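Stostar Balogh Marksman Rifle (Permanent)

Item type: Primary weapon
Class: Marksman rifle, semi-automatic
Manufacturer (in-game): Balogh
Available from: Rank 30
Purchase: Armoury > Primary > Marksman
Trade: Account-bound after first equip

Overview

The Balogh is a semi-automatic marksman rifle for Stostar, intended for medium to long sightlines. It occupies the slot between the Bronetti carbine and the bolt-action rifles. Damage per shot is higher than the Bronetti and recoil recovery is slower. Players moving up from a carbine should expect to fire fewer rounds per engagement and to spend more time behind cover between shots.

The permanent version does not expire and does not require renewal. Wear still applies, and the rifle must be repaired from the Armoury screen in the usual way. A weapon at zero condition remains in the inventory but cannot be equipped until it is repaired.

Damage model

Base damage to the torso is 90 at close range, before armour. Damage falls off in a straight line once the round passes the first range marker and levels out at the second. Headshots use the standard marksman multiplier. Limb shots use the reduced multiplier, with no difference between arms and legs.

Armour is calculated after range. A vest with high ballistic protection will therefore absorb a larger share of a distant hit than of a close one. Penetration through thin cover is enabled. Penetration through vehicles, sandbags and concrete is not.

Handling

Aimed fire is accurate from the first shot. Hip fire is not recommended at any distance beyond a single room. The reticle returns to centre on its own if the trigger is released, and the return is quicker when crouched or prone. Movement speed is reduced slightly while the rifle is in hand, and returns to normal on switching to a sidearm.

Reload time depends on whether a round is left in the chamber. A partial reload skips the bolt animation. Cancelling a reload after the magazine has been seated keeps the new magazine; cancelling before that point does not.
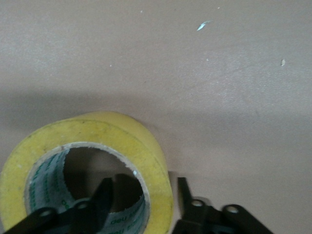

Attachments

The rifle has 3 attachment slots: optic, muzzle and underbarrel. All slots are empty at purchase.

Optic: accepts the Zetomer scope in both magnifications, and any standard red dot. Thermal optics are not supported.
Muzzle: accepts the suppressor or the flash hider. The suppressor removes the shooter from the minimap and shortens the first range marker.
Underbarrel: accepts the bipod or the angled grip. The bipod deploys automatically when prone, or against a ledge of suitable height.

Attachments are bought separately and can be moved to any compatible weapon between matches. Colour finishes are cosmetic and do not use a slot.

Compatibility

The Balogh can be used by the Recon and Support classes. It is available in all public modes except Pistols Only. In ranked play it is limited to 2 per team, assigned in the order players confirm their loadout. A player whose rifle is refused at this stage is given the default weapon for the class.

Private match hosts can restrict it under Server Rules > Weapon Filter. The restriction applies from the next round.

Purchase and delivery

Permanent items are delivered to the in-game inventory once payment clears. Restart the client if the rifle does not appear after delivery is confirmed. Items bought as gifts are sent to the recipient's mailbox and must be claimed there. An unclaimed gift is returned to the sender and cannot be converted to credits.

Time already held on a rental Balogh is not added to the permanent version. The rental copy stays in the inventory until it expires, and attachments fitted to it are released at that time.

Known issues

The bipod may fail to deploy on curved railings. The Zetomer scope shows the default reticle colour in replays, regardless of the player's setting. Neither issue affects damage or accuracy.

Page last updated: December 31, 2023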